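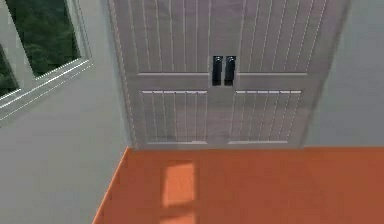

The double doors and the window wall.

Rastis opens second trailer service point in Vutovgate

Trailer maker Rastis has opened a new service and parts point in Vutovgate, on the service road behind the Pilkington freight yard. It is the second location of the company in the region and the first one which can take a full tractor and semi-trailer combination inside without uncoupling.

The building has 2,694 square meters under the roof. Before this, customers from the northern side of the river had to drive 60 miles to the older workshop, and many of them preferred to use small local garages for brakes and lights and to come to Rastis only for the yearly inspection. The company wishes to change this habit.

"We looked for a long time at the map and at the invoices," says Afiq Kusuma, who manages the new location. "The invoices were telling us that people came once in a year with a long list. A trailer with a long list stands in the workshop for four days. We would like to see the same trailer three times, each time for half a day."

There are 8 bays. Five are for general repair, two are kept for refrigerated bodies and one has the brake tester and the pit. The pit bay must be booked in advance. For the other bays a driver can come without an appointment until two in the afternoon, but in the first weeks it is better to call, as part of the team is still in training on the new axle equipment.

The parts counter keeps 600 items on the shelf. Most of them are the things that stop a vehicle on the road: air lines, brake chambers, lamps, mudguard brackets, door seals, landing gear handles. Parts for curtain-sided trailers older than twelve years are not kept in Vutovgate and will be brought from the main warehouse on the next morning, when the order is made before five in the afternoon.

Customers asked us if the counter also sells parts for other makes. It does, for axles, suspension and lighting. Body panels are sold only for Rastis trailers.

Lover, the tire supplier which already works with the older workshop, will have its own corner in the building from May. Until then tires can be changed, but the stock is limited to the three most common trailer sizes. Retreads are accepted for exchange if the casing was inspected before.

Leanne Ashworth runs a fleet of livestock and grain trailers from the east side of Vutovgate, and she was one of the first to bring a vehicle. Her trailer came in with an air leak and an uneven wear on the rear axle. She was satisfied with the work and less satisfied with the entrance to the yard.

"The turn from the service road is tight when you come from the south," she says. "My drivers now go one exit further and come back. It takes six minutes more. I told this to Afiq and he wrote it down, so we will see."

Mr. Kusuma confirms that he has asked the owner of the land for permission to move the gate post. He does not have an answer yet. For the moment he recommends to all long combinations the same way that Ms. Ashworth describes.

For drivers who wait there is a room with coffee, a shower and a table where one can do the paperwork. Overnight parking is possible for vehicles which are booked for the next morning. It is free for the first night. There is no fuel at the location.

The mobile service van, which until now started its day at the older workshop, is moved to Vutovgate. It will cover the highway in both directions and also the villages along the river. Calls after eight in the evening are still answered by the central number, and the person on the phone decides which van goes out. Please have the chassis number ready when you call, not only the license plate. With the plate alone the technician cannot know which brake system is on the trailer, and he can arrive with the wrong valve.

Fleets with a maintenance contract do not need to sign anything new. The contract is valid in both places with the same hourly rate, and the service history is visible on both computers. If you want Vutovgate to be your first address for the reminders, write it in the comment field of your next order or say it at the counter.

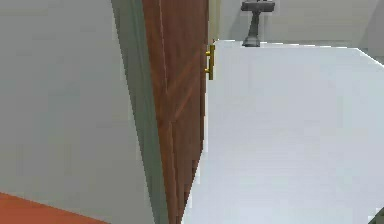 Opening hours and contact

The workshop is open on working days from six in the morning to seven in the evening. The parts counter opens half an hour later and closes at the same time. On Saturday mornings only the counter is open, and small repairs are done if a technician is present.

Bookings for the pit bay are taken by phone or at the counter. Trailers with refrigerated bodies should arrive empty and with the doors cleaned inside. For questions about invoices please continue to use the office in the older workshop, which keeps the accounts for both locations.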